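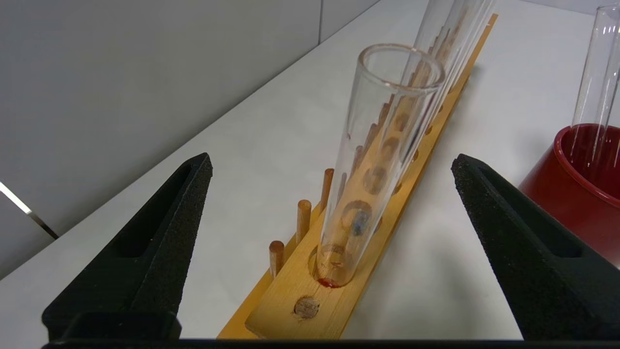 The Long Life of the Wooden Rack

Plastic and coated wire took over most lab benches years ago, but the wooden test tube rack never went away. Ninton, a small workshop in Lovska, still turns out 600 of them a year, mostly for schools and teaching labs.

The design has hardly changed. A row of round holes runs along the top, and pegs stand up along one side. A tube in use goes in a hole, with its rim clear of the wood. A rinsed tube goes upside down over a peg to drain.

Most of the work is in the finish. The top gets 2 coats of varnish, with a day of drying between them. The insides of the holes are often left bare, so the grain shows a little darker there. Bare wood takes up dye and spills, and older racks pick up stains that do not come out.

Glass needs more attention than wood. Red residue at the bottom of a tube should be soaked before brushing, and smudges on the wall wiped off before the tube goes back.

The Baird school district bought 50 racks in January. Its science rooms had 20 older ones, and those are staying in use.

Trandberg Magazine, 10 Feb 2021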